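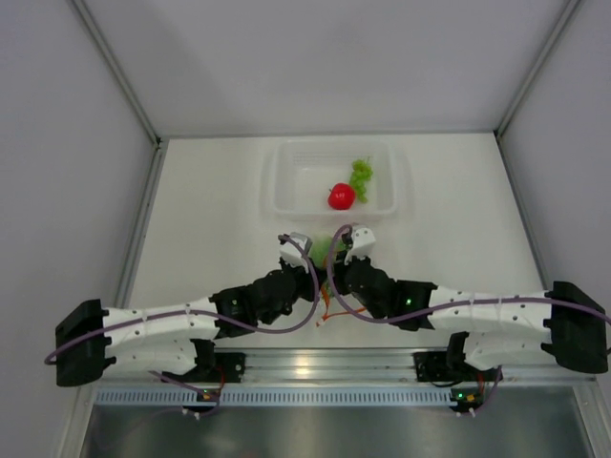

## Eklow Shallow Produce Basket, Translucent

Open-topped rectangular basket for sorting and holding fruit and vegetables on a counter or packing table. Rounded corners, raised rim, rows of small perforations in the side wall. The plain floor wipes clean with a damp cloth.

Apples and grapes can share one basket. Place firm fruit first and lay the grape bunch beside it, stem end toward the wall. Do not stack anything on grapes.

### Specifications

| Item | Value |
|---|---|
| Part name | Eklow Shallow |
| Material | Translucent plastic |
| Rated load | 2 kg |
| Baskets per carton | 12 |
| Cartons per pallet | 20 |
| Wash | By hand or top rack |
| Lid | Sold separately (Premik) |

### Use with bags

The basket is sized to take the contents of one filled Eltance clear produce bag. Open the bag fully before unloading and lift items out singly. Tipping the bag bruises soft fruit and can snap grape stems. Mixed bags should be emptied the same day; condensation collects in the folds of the film.
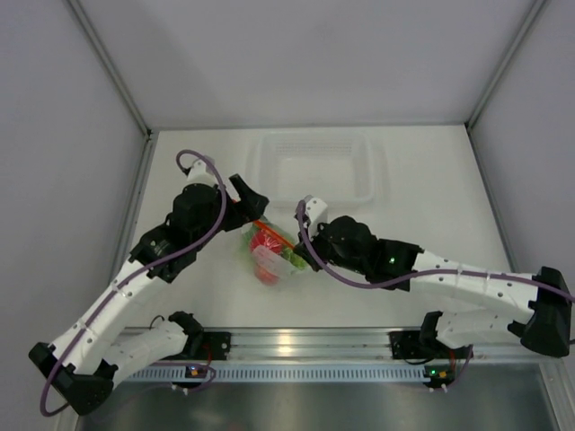

*Clear bag of mixed produce, with empty basket behind.*

### Care

- Rinse after each use, perforated walls included.
- Do not use scouring pads. The frosted finish scratches.
- Dry upside down before nesting.

### Ordering

Supplied by Olaniyan in full cartons only. Orders over 600 baskets ship on pallets. The August price list applies until replaced. Bags and lids are ordered under their own part names.

Page revised February 9, 2023.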